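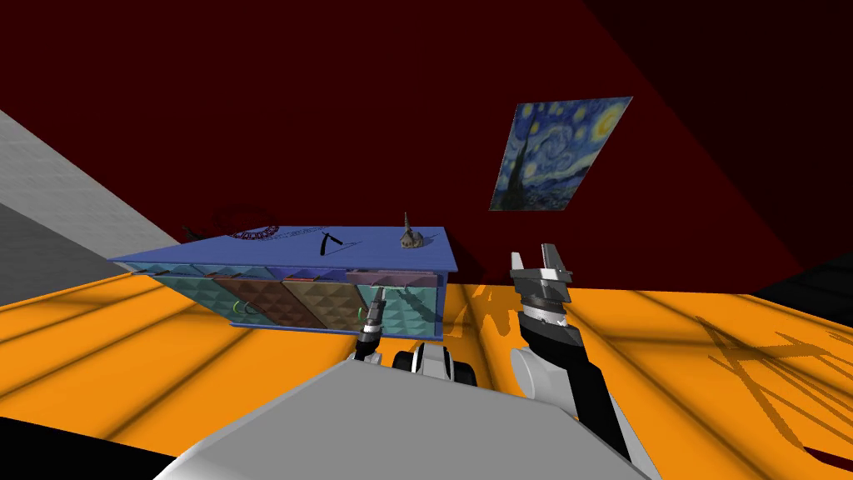 Figure 1. The simulated room from the robot's head view, with the cabinet used for the drawer task.

Teaching a Two-Armed Robot to Open a Drawer by Remote Control
Project report, Anil Alva and Hema Panicker

1. What we set out to do

Our project asked a narrow question. If a person drives a simulated robot through a household task by remote control, how much does the choice of control device change the quality of the recorded demonstrations? We picked one task, opening a drawer by its handle, and recorded it with two devices. The first was a pair of tracked hand controllers, which we called Stalico after the name on the driver package. The second was a keyboard and mouse setup that Anil wrote himself and named Undbridge.

We had planned to include a third task with objects on top of the cabinet. We dropped it in November when it became clear that recording alone would take up the rest of the term.

2. Setup

All of the work was done in simulation. The room, the furniture and the robot were loaded through Kanaan, our lab's scene tool, which can change the wall and floor colors and the surface patterns between sessions. The robot has two arms with a gripper on each. The operator sees the view from the robot's head and can switch to a view from either wrist.

Each recording stores the joint positions, the gripper opening, the operator's commands and the camera views. Recordings were limited to 800 time steps. If the drawer was not open by then, the attempt was saved and marked as failed. We kept failed attempts in the data but did not use them for training.

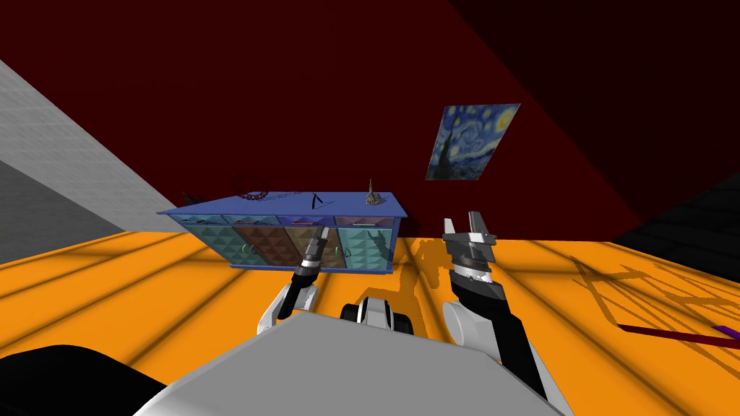

Choosing a starting pose took longer than we expected. In our first version both arms began low at the sides, and the operator spent most of the early steps just lifting them into view. We moved the start so that the grippers were already up and easy to find on screen. This brought a different problem. With the left gripper in front of the tan panel, its forearm blocks the lower part of the cabinet front, and an operator who wants the handle on the right teal panel has to work close to the part that is hidden. Hema got around this by swinging the arm out wide before coming in toward the handle. Anil tended to go straight in and correct late. Both habits show up clearly in the recordings, and we come back to them in section 4.

3. How the demonstrations were recorded

We worked in the Brukwood lab, mostly on Tuesday evenings when the machine with the better graphics card was free. One of us drove and the other watched the log for dropped commands. We switched places after each block so that neither of us did all the driving on one device.

In total we recorded 458 attempts. We then went through them and took out the ones where the controller lost tracking or where the simulation started with an arm touching the furniture. An attempt counted as a success if the drawer was pulled past a set distance and the gripper then let go of the handle.

The hand controllers felt natural for reaching but poor for pulling. A person's hand drifts sideways when it moves back toward the body, and the robot copies that drift. With a drawer, the sideways motion makes the gripper slip off the handle or twist in the wrist.

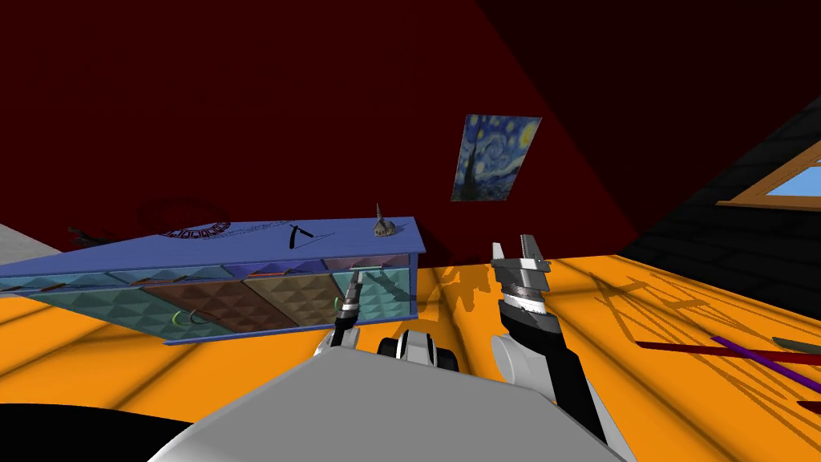

The keyboard had the opposite trouble. Pulling straight back was easy, one key held down, but turning the wrist to line up with a handle meant many small presses. We added a slow mode — half speed on rotation only — and that helped more than any other change we made to Undbridge.

4. What we found

The hand controller demonstrations were shorter and smoother, but they varied more. The keyboard demonstrations were slow and full of pauses. When we trained the same small network on each set, using batches of 64, the one trained on keyboard data often stopped in front of the cabinet and stayed there. We think it learned our pauses. Cutting out the steps where no command was given fixed most of this.

The difference between the two operators mattered nearly as much as the device. The network trained on Hema's wide approach was more reliable at finding the handle. Mixing her data with Anil's gave a path somewhere in between, and it sometimes bumped the cabinet front.

We also tried giving the network the wrist view along with the head view. Our results here are too few to say much. The wrist view should help with the last part of the reach, but it tells the network very little when the arm is turned away from the cabinet. 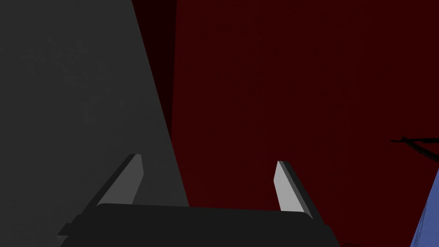 Figure 4. Wrist view with the gripper open and nothing between the fingers.

5. Problems and next steps

The biggest weakness is that only two people drove the robot, and both of us knew what the network would be trained on. A fair comparison needs operators who have not seen the code. We would also fix the approach path in advance, or at least write down which one each operator used, so that device and habit can be told apart.

On the software side, Undbridge still sends a command late when the view is switched in the middle of a motion. Anil has a partial fix, which is in the project folder with the recordings and the training scripts.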